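Home | Projects | Reports | Partners | Contact

Datness Simulation Program
Progress report to Momumgate, 19th February
Prepared by Katalin Takács, project lead

Work in this period was delayed by a fault in the grasping trials. In a batch of 200 simulated runs, 166 were completed normally. The rest ended in a safety stop after the gripper kept moving down once its fingers had met the object. The stops worked as designed, but the results of the whole batch have been withdrawn.

Peter Murín traced the fault to the contact threshold, which had been set for a rigid tabletop and was never changed when the team moved to cloth-covered surfaces. On a creased sheet the height estimate was off by up to 5 mm – enough for the controller to treat early contact as free travel. Lenka Hudec has corrected the threshold and added a second check on finger force.

Testing of the correction is under way. Kamil Baláž will repeat the full batch, and the transfer of the controller to Rukero is postponed until April. The delay adds four weeks to the schedule. No additional funds are requested.

Simulated grasping work on a white cloth surface:

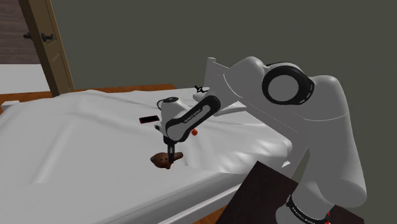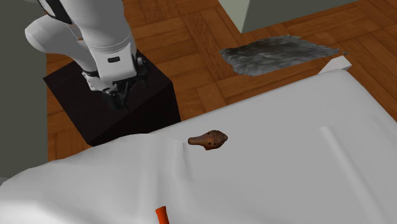
Could the same fault have damaged a physical arm?
The risk was limited, as the withdrawn settings were used only in simulation and had not been released to any partner.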